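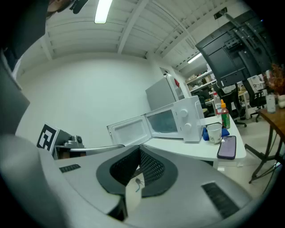 Ketside Hand Tool, demo day notes and ordering

Hi, I'm Celeste, and I look after the demo days for Ketside, our hand-held gripper tool for teaching kitchen jobs to robot arms. This page used to be a plain spec list, but so many of you wrote in after the July open day that I've folded my notes into it. If you came along, thank you! If you couldn't make it, you'll get a pretty fair idea of what it's like to use.

We ran the kitchen corner all day, with a countertop microwave up on the white table and the mini fridge behind it. The microwave was by far the most popular station. You pick up Ketside, close the fingers, open the door, and the tool records what your hand did. Then somebody else has a go. People are shy for the first two tries and after that you can't get the thing back from them (Gervasio Painemal had to ask one gentleman three times).

We like that microwave because it's an ordinary one, with two round dials and a door that swings open to the left. Left-handed visitors went at it from a completely different angle, and Javiera Herrera, who does our training sessions, was thrilled, as she'd been asking for more left-handed runs for months. We also leave things lying on the table on purpose. A paper cup, a bottle of hot sauce, whatever is handy. Real kitchens have stuff in the way and I'd much rather you tried the tool in ours than on a bare bench.

By closing time we had 1,252 recorded runs, from some 100 visitors. I had guessed a lot lower and I owe Benjamín Ojeda a lunch.

What people asked

Is it heavy? You notice it after a while. Most people were happy for ten minutes and then wanted to put it down, so we now swap hands or take a break between sets. A wrist strap comes in the box and I'd use it.

What's the square black-and-white marker for? It helps the software work out where the finger is. Keep it clean and don't put tape over it. If it gets scratched, write to me and I'll mail you a new card.

Can it do a fridge door? Yes, though the seal on a small fridge takes a firmer pull than you'd think. Start with the microwave.

Does it work with my arm? If you have a Nastden arm, yes, straight away. For the Lloyd you need the adapter plate, sold separately, and it takes a bit of fiddling with four screws. Other arms, ask first please.

What's in the box

Ketside hand tool with two fingers fitted
Spare finger pads, one pair
Wrist strap
Charging cable
Four spare marker cards
Printed quick start sheet

The hard case is extra. The first batch of cases had a stiff latch and those have all been replaced, so if yours sticks, tell us.

Ordering and loans

Our current batch is 53 units, and orders go out in the sequence they come in. Schools and small labs can borrow one for two weeks, and you pay only the return shipping. Amancay Sepúlveda handles loans and she's quick, but do tell her which arm you have in your first message or she'll have to write back and ask.

The next demo day is at our Stosley workshop on 17 August 2020. Groups are small and you need to book a slot with me through the contact form. Wear sleeves you can push up, and bring a kitchen gadget from home if there's one you'd like to try. Last time we got a salad spinner and it was great fun! Parking is behind the building, and the side door sticks, so give it a good shove.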